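Section 3: Setting the hardness on the Savo softener

The sales sheet says the Savo "sets itself." It doesn't. It ships with a middle setting that suits very few houses, and it will stay there until you change it. The steps below were put together by Neville Marsden and Ecaterina Rusu from units they set up themselves.

Before you start

Get a hardness number for your own tap. The free strip in the box is hard to read and we don't trust it. A drop kit is better. Your water company's yearly report is fine as a rough check, but it won't help you on a private well.

1. Close the bypass valve and let the kitchen cold tap run until the pressure settles.
2. Hold MENU until the display shows 314. If it shows anything else, let go and try again.
3. Enter your hardness number with the arrow keys. Press SET once. Pressing it twice puts the old number back.
4. Fill the salt tank to the lower line. The upper line is there to sell salt, as far as we can tell.
5. Start a manual rinse and leave the lid on until it ends.

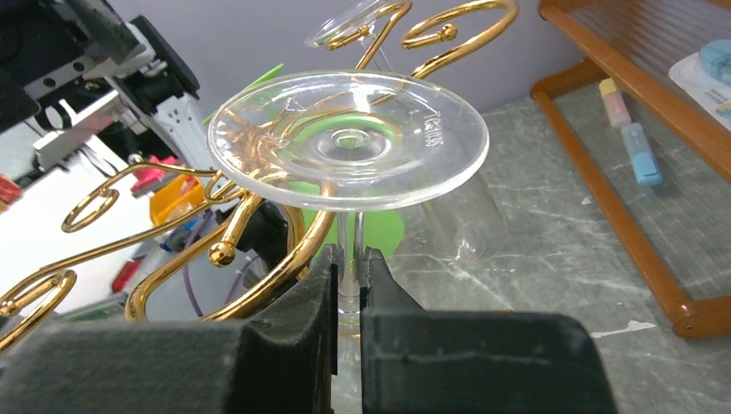

Spots are what most people use to judge a softener, and they're a poor guide if you look in the wrong place. Wash a few things by hand with no rinse aid and let them air dry. Then pick up a clear wine glass by the stem, turn it upside down and check the foot, especially the raised ring in the middle and any small lettering pressed into it, such as the TG4035 on this one. Scale likes edges like those. A glass can look fine through the bowl and still be rough there. Try to rub off any haze with white vinegar. If it won't budge, the glass may be etched, and no setting on this unit will fix that.

Note: Leave a new setting alone for 800 gallons before you change it again. Gonzalo Vallejo adjusted his every evening and ended up with a chart that told him nothing.
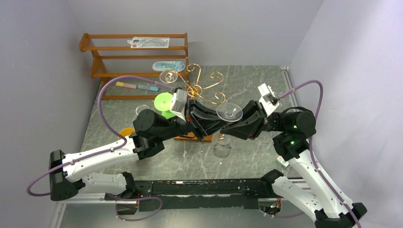 6. Test the tap again with the same kit. If the reading is still high, raise the setting one step.
7. Write the final number inside the cabinet door. A long power cut can wipe it, whatever the box says about memory.

Caution: Do not use the Drornero cleaning tablets in the salt tank. The label claims they last 2,000 gallons – ours left a crust on the float and we saw no other effect.

Caution: Open the bypass before you remove the lid clips.

For valve leaks, see Section 4.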